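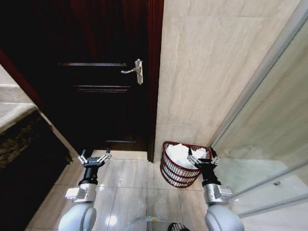

## Air under the door: Merike Zariņš on bathroom ventilation

Merike Zariņš surveys houses for damp. Her firm, Zariņš, works mainly in Zukdale and Ladelthorpe, where much of the older housing has had extractor fans added to bathrooms that were built with none. Her file on the two towns now holds 307 bathroom reports, and the most frequent entry under "cause" is a lack of incoming air.

"People buy a stronger fan," she said. "The fan can only remove air that is able to enter. If the window is shut and the door is a tight fit, the motor runs, you hear it, and very little moves."

The usual remedy is a gap at the foot of the door. Zariņš measures it from the finished floor, with the door closed, at both edges and in the middle. She does not accept figures taken from drawings. Floors are often tiled after the door has been hung, and the tile and its adhesive use up the space that was allowed. A threshold strip does the same.

"I ask what was laid last. In most of the poor results the answer is the floor."

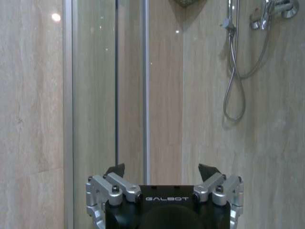
Bathroom in Zukdale, December.

Her test for flow is simple. She shuts the door, sets the fan to its normal speed and reads the flow at the grille with a hood meter. She then opens the door and reads it again. A small difference means the gap is adequate. A large one means the room is starved. She repeats each reading after two minutes, as some fans take time to settle.

Abbas Hashemi, a joiner who carries out much of the cutting that follows her reports, objects to the way the work is specified. A panelled timber door has a bottom rail, and the rail is jointed to the stiles. Removing too much weakens the joint or exposes it.

"The report says trim the door. It doesn't say which door," Hashemi said. "With solid timber I can take a little off and seal the cut. With a hollow one I can go straight through the bottom lipping, and then there is nothing left to seal."

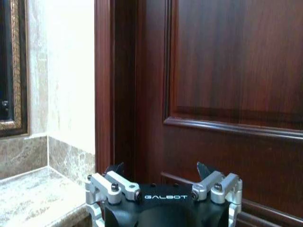
Dark wooden door and matching frame beside a white wall and marble countertop.

Sealing is where he and Zariņš agree. The bottom edge is end grain at the stiles, takes up moisture faster than the faces, and is seldom painted. Hashemi applies two coats with the door off its hinges and leaves it overnight before rehanging.

Where a door cannot be trimmed, Zariņš recommends a transfer grille in the wall, placed low and away from the shower. Clients dislike them on grounds of noise and privacy. A baffled type reduces both problems but needs a larger opening for the same flow. She has also tried the Stimport, a humidity-controlled inlet, in 4 houses in Ladelthorpe, and considers the results too few to report.

Run-on time is her other concern. Many fans stop with the light, while the walls are still wet.

"Stone and tile hold a film of water for longer than people expect. Leave the fan on and the door shut until the mirror clears, then open the door. Opening it early sends the moisture to the landing."
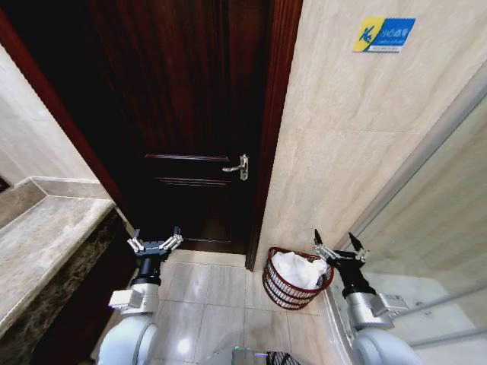
Panelled bathroom door with lever handle; marble-tiled wall to the right.

Asked whether heating the room would serve instead, she said that it helps surfaces but removes no water from the house. Her standard report now lists the door gap on the first page, above the fan model.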